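# Working with Shape Blocks – Notes for Session 7 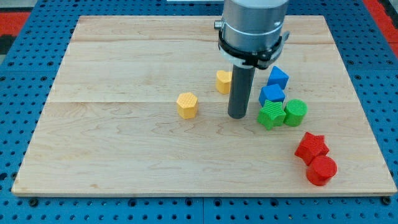 Cheng-en Fu

Please bring these notes to the workshop in room 151. We will use the same set of plastic blocks as in the last session, so nobody needs to prepare new material.

## The set

The set has eight blocks in four colors: yellow, blue, green and red, with 2 of each color. For our purpose it is good that the colors come in pairs. The learner can be asked for "the other blue one", and this small phrase already needs color, memory and comparison together.

One of the yellow blocks is a hexagonal prism. When it stands upright, the flat top face shows the six sides clearly. Many learners call it "the round one" at first. Do not correct them immediately. Let them put a finger on the edges and follow them one after another.

## Surface

All the blocks have a fine cross-hatched texture. I ask you to include it in the vocabulary part: *rough, smooth, grid, line, edge, face*. The board under them is of pale wood with a soft wavy grain, so you can compare the two materials by eye first and by hand later.

## Layout

We scatter the blocks and do not make rows. In a row, the learner reads from left to right and guesses what comes next. On a free layout he or she must look everywhere.

The seams between the planks are useful as well. You may say "behind the seam" or "in front of the seam" – it is a natural border and you do not need tape.

## Exercise A (pairs, 60 minutes with the discussion)

1. Partner one chooses a block silently and describes it without the color word.
2. Partner two may ask only about faces, edges and position.
3. When the block is found, change roles.
4. Write down every word which caused a misunderstanding.

## Exercise B

Sort by color, then by shape. Before you start the second sorting, write which pairs you expect to separate. Keep this paper, we need it again in December.

Reading: the Nautiyal handout, only the part on naming solids.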